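휴대형 그리퍼 데이터 수집 현장 점검표 및 점검 의견
가정환경 소형 포장물 집기·옮기기 과제

작성: Hyun 현장점검 담당
적용 장소: Cusham 수집 구역, 침실형 과제
적용 장비: 휴대형 그리퍼 2대 1조(좌·우)
점검일: 2024년 9월 1일
판정 표기: 적합 / 조건부 / 부적합 / 해당 없음

이 점검표는 작업 전, 작업 중, 작업 후로 나누어 기록한다. 조건부 판정을 받은 항목은 그날 수집분을 보류 폴더에 두고, 조치가 확인된 뒤 본 폴더로 옮긴다. 부적합 항목이 하나라도 있으면 해당 조의 작업을 멈춘다. 의견란은 비워 두지 않는다. 지적 사항이 없으면 "없음"이라고 적는다.

1. 작업 전 점검: 장비

1-1. 손가락 패드의 들뜸, 찢김, 이물질
판정: 적합
의견: 좌우 패드 모두 톱니 결에 끼인 것 없음. 직전 과제에서 설탕 가루가 나온 조가 있었으므로 교대할 때마다 마른 천으로 닦을 것.

1-2. 링크 회전핀의 유격과 풀림
판정: 적합
의견: 손으로 흔들었을 때 소리 없음. 핀 머리에 표시선을 그어 두면 다음 점검이 빠르다. 표시선은 흰색 유성펜으로 통일.

1-3. 손가락 끼임 위험
판정: 조건부
의견: 방아쇠를 당긴 채 반대 손으로 패드 사이의 부스러기를 빼는 동작이 확인됨. 현장에서 구두로 주의를 주었다. 반드시 완전히 벌린 상태에서 장비를 내려놓고 제거한다.

1-4. 카메라 렌즈 청결 및 고정
판정: 적합
의견: 없음.

1-5. 좌우 장비 시각 동기
판정: 조건부
의견: 시작 신호 뒤 우측 기록이 늦게 붙는 경우가 있었다. 장비를 껐다 켠 뒤 정상. Prorkex 수집 프로그램의 기록 창에서 두 줄이 모두 녹색인지 보고 시작할 것. 한 줄만 녹색인 상태에서 시작한 에피소드는 길이와 관계없이 폐기한다.

1-6. 배터리와 저장 공간
판정: 적합
의견: 예비 배터리 4개 확인. 충전기는 침구와 떨어진 단단한 바닥에 둔다.

2. 작업 전 점검: 장소

2-1. 작업자 동선의 걸림 요소
판정: 조건부
의견: 침대 옆 바닥으로 충전선이 지나가고 있었다. 벽 쪽으로 돌려 붙인 뒤 재확인하여 해소. 이불 자락이 바닥까지 내려오는 배치에서는 발에 걸리지 않게 먼저 올려 둔다.

2-2. 작업면의 안정성
판정: 적합
의견: 매트리스 위 과제는 작업면이 눌리고 기우는 것이 정상 조건이다. 판을 깔아 평평하게 만들지 않는다. 다만 작업자가 매트리스에 무릎을 대고 체중을 싣는 자세는 금한다. 상자가 미끄러지고 허리에도 무리가 간다.

2-3. 조명과 반사
판정: 조건부
의견: 코팅된 표지와 포장 필름에서 반사가 생긴다. 반사를 없애려고 물건을 바꾸지 말고, 작업자가 선 위치를 한 걸음 옮겨 본다. 옮겨도 남으면 그대로 수집하고 메모란에 "반사"라고 적는다.

2-4. 개인정보 노출
판정: 적합
의견: 이름이 적힌 우편물, 가족사진, 약 봉투 없음. 벽면과 가구 위까지 확인했다.

3. 작업 전 점검: 대상물

3-1. 포장 상태
판정: 적합
의견: 터진 포장이 있으면 제외한다. 공기가 든 포장은 여러 번 집는 동안 접합부가 약해지므로 32회 집은 뒤에는 새것으로 바꾼다. 횟수는 대상물 카드에 표시한다.

3-2. 식품 취급
판정: 적합
의견: 과제에 쓴 식품은 먹지 않는다. 따로 모아 폐기하며 작업자 간식과 같은 봉투에 담지 않는다. 어린이가 있는 집에서는 작업이 끝나는 즉시 회수한다.

3-3. 대상물 구성
판정: 적합
의견: 낱개 포장 과자류와 얕은 상자, 책의 조합. 색과 두께가 서로 다른 것을 섞었는지 본다. 같은 종류만 모아 두면 손 폭의 변화가 적은 자료만 쌓인다.

4. 작업 중 점검

4-1. 집는 자세
판정: 적합
의견: 파란 딸기맛 샌드 과자 봉지를 양쪽 패드로 옆에서 잡은 상태로 확인. 가운데가 부푼 봉지이므로 힘을 끝까지 주지 않는다. 봉지가 기울어 잡힌 경우도 유효한 예시로 남긴다. 놓쳤다가 다시 잡은 경우에는 자르지 말고 한 에피소드로 이어서 기록한다.

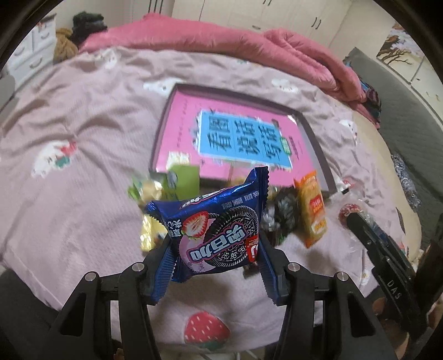
4쪽

4-2. 두 번째 그리퍼의 위치
판정: 조건부
의견: 오른쪽의 DAS 표기 그리퍼 끝이 투명 포장에 든 빨간 둥근 물건에 닿아 있다. 한쪽이 물건을 들고 있을 때 다른 쪽이 대기하는 과제라면, 대기하는 쪽은 대상물에서 떼어 둔다. 양손 과제로 등록된 에피소드라면 접촉해도 된다. 등록 내용과 동작이 맞는지 수집 조에서 대조한 뒤 메모란에 적을 것.

4-3. 물건 사이 간격
판정: 조건부
의견: 상자의 가까운 쪽 변을 따라 작은 포장물이 줄지어 있고, 오른쪽에는 투명 비닐에 싸인 짙은 색 물건이 모여 있다. 모여 있는 배치는 허용한다. 모든 에피소드가 같은 줄 배치로 시작하지 않도록 시작 배치를 바꾼다. 배치표의 순서를 따르면 충분하다.

4-4. 바탕 무늬
판정: 적합
의견: 연분홍 시트에 딸기와 만화풍 동물 무늬가 있다. 무늬 있는 바탕은 제외 사유가 아니다. 시트의 딸기 무늬와 포장지의 딸기 그림이 한 화면에 함께 들어오므로 대상물 이름을 "딸기"로만 적지 않는다. "파란 과자 봉지"처럼 색과 형태로 적는다. 같은 이유로 "빨간 것", "분홍색 물건"도 쓰지 않는다.

4-5. 상자 안의 책
판정: 적합
의견: 看图说话写话라고 인쇄된 분홍색 표지가 상자 안쪽에 있다. 책을 옮기는 과제가 아니면 상자 바닥의 일부로 취급한다. 설명문에는 "책이 든 상자"로 적어 빈 상자 과제와 구분한다.

4-6. 기울어진 글자
판정: 해당 없음
의견: 글자를 읽는 과제가 아니므로 포장이나 표지의 방향을 맞추지 않는다. 뒤집히거나 옆으로 돌아간 상태도 그대로 쓴다.

4-7. 속도
판정: 조건부
의견: 물건에 다가갈 때는 알맞으나 놓고 빠지는 동작이 빠르다. 패드를 다 벌리기 전에 손을 빼면 포장이 딸려 올라온다. 완전히 벌린 뒤 빠질 것.

4-8. 휴식
판정: 부적합 → 조치 후 적합
의견: 휴식 기록이 빠져 있었다. 그리퍼를 양손에 들면 손목보다 어깨가 먼저 피로해진다. 한 묶음이 끝나면 장비를 내려놓고 쉰 뒤 시각을 적는다. 작업을 멈추고 기록지를 새로 배부한 다음 재개하였다.

5. 작업 후 점검

5-1. 에피소드 수와 기록지 대조
판정: 적합
의견: 이 구역 목표 900건. 기록지에 적힌 폐기 건은 목표 수에 넣지 않는다. 폐기 사유는 "기타"로 쓰지 말고 한 줄이라도 풀어 적는다.

5-2. 실패 예시의 보관
판정: 조건부
의견: 실패한 에피소드를 작업자가 스스로 지운 조가 있었다. 떨어뜨림, 헛집음, 옆 물건 밀림은 모두 보관 대상이다. 삭제 권한은 검수 쪽에만 둔다.

5-3. 설명문 작성
판정: 조건부
의견: 같은 문장을 복사해 붙인 구간이 있다. 대상물과 목적지가 바뀌었는데 설명문이 그대로인 건은 검수에서 되돌린다. 상표명은 적지 않아도 된다. 적을 때는 포장에 보이는 대로 적고 번역하지 않는다.

5-4. 자료 전송
판정: 적합
의견: Skullard 저장소로 전송 후 파일 수 대조. 대조가 끝나기 전에 장비의 원본을 지우지 않는다. 12월까지의 누적 목표는 2,000건이며, 보류 폴더의 건은 누적에 포함하지 않는다.

5-5. 장소 원상 복구
판정: 적합
의견: 침구와 가구 위 물건을 작업 전 배치로 되돌린다. 비닐 조각이 이불 주름에 남기 쉬우니 이불을 한 번 펴서 확인한다.

6. 조치 요구 목록

1-3 끼임 위험: 다음 작업 시작 전 해당 조 전원 재교육. 교육 확인란에 각자 서명.
1-5 시각 동기: 재발하면 우측 장비를 교체하고 교체 전 수집분을 별도로 표시.
4-2 대기 위치: 과제 등록표에 "한손" 또는 "양손"을 반드시 기입.
4-3 시작 배치: 배치표를 상자 옆이 아닌 기록 담당 자리에 비치. 작업면에 종이가 들어오지 않게 한다.
4-7 이탈 속도: 다음 점검에서 같은 항목을 다시 본다.
5-2 실패 예시: 삭제 권한 변경 완료 여부를 회신.
5-3 설명문: 되돌린 건은 다시 쓰고 수정 이력을 남긴다.

종합 판정: 조건부 적합
재점검: 조치 회신 접수 후
첨부: 대상물 카드, 시작 배치표, 휴식 기록지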